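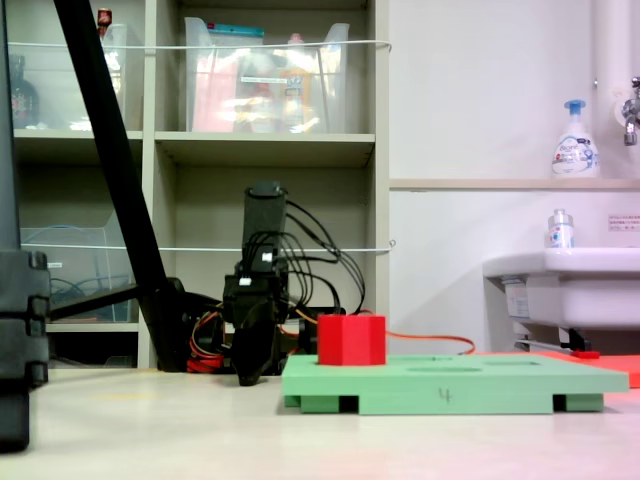 **Ticket 2815: Block pose jumps between two places on the green board, arm refuses to plan**

Component: perception / pose tracker
Opened by: Tsegereda Tefera
Opened: Monday, March 16, 2026
Status: fixed in branch, waiting on merge

**Report**

Red block on the green board. The tracker publishes a good pose for a few seconds, then the pose jumps toward the orange-red mat behind the board, stays there for a moment and comes back. The planner sees the target move and throws out the plan. The arm stays where it is with the gripper pointing down.

Running the Undavness tracker with the Lau planner, both at current main. Arm driver unchanged.

Log from the first failed run:

```
[tracker] target=red_block conf=0.91 state=TRACKING
[tracker] target=red_block conf=0.58 state=TRACKING
[tracker] candidate switch: id 0 -> id 3
[planner] goal moved beyond tolerance, replanning
[tracker] candidate switch: id 3 -> id 0
[planner] goal moved beyond tolerance, replanning
[planner] replan limit reached (10), abort
```

**Steps to reproduce**

1. Put the red block on the left half of the board.
2. Leave the mat behind the board.
3. Start the tracker with the default color profile.
4. Send a pick goal and watch the candidate id.

**Comment 1 - Tefera**

Checked the easy things first. Camera calibration file is the right one and the reprojection error has not changed. Restarted the tracker, same result. Swapped the USB port, same result.

Then took the planner out of it and recorded the tracker output alone for 700 frames with the block left alone. The candidate id changed 14 times. So this is perception and the Lau planner is doing what it was told. I am leaving the replan limit as it is.

**Comment 2 - Tefera**

Dumped the color mask. The default profile has a wide hue range for red and it takes in a good part of the mat. There is also a small red piece lying on the mat, and it comes through as a separate blob. The candidate scorer weighs blob area more than shape, so a chunk of the mat can beat the block whenever the block's mask gets thin on one side.

Tried narrowing the hue range. The mat mostly drops out, but so does the darker side of the block, and the pose starts to lean. Not a fix by itself.

**Comment 3 - Tefera**

Added a region filter that keeps only candidates resting on the top plane of the board. The board is raised off the floor, so the height difference to the mat is easy to use once the plane is fitted.

First attempt failed. The plane fit was pulled down by points from the oval recesses in the board top and the filter rejected the block too:

```
[region] plane fit ok, inliers low
[region] rejected id 0: below plane
[tracker] no candidates
```

Raised the minimum inlier ratio and made the fit prefer the upper surface. After that the block is kept and the mat and the small piece are both rejected. No id changes in a second 700-frame recording.

Config as it stands:

```
region_filter: true
region_source: board_top
prefer_upper: true
area_weight: 0.3
shape_weight: 0.7
```

**Comment 4 - Tefera**

Ran 10 picks with the planner back on. Nine went through. The one that did not was a timeout in the gripper driver, and I have opened a separate ticket for it. The tracker held the same candidate id in all of them.

One thing left over. If the board is moved, the region has to be refitted by hand with `refit_region`. There is no check for this, and the tracker will go on using the old plane without a warning. I would like a warning at least before this goes to the Walholm setup - the board gets moved there between tasks.

**To do**

- [x] Region filter
- [x] New scorer weights
- [ ] Warning when the fitted plane no longer matches the depth data
- [ ] Add both recordings to the Posham regression set
- [ ] Automatic refit, moved to the May milestone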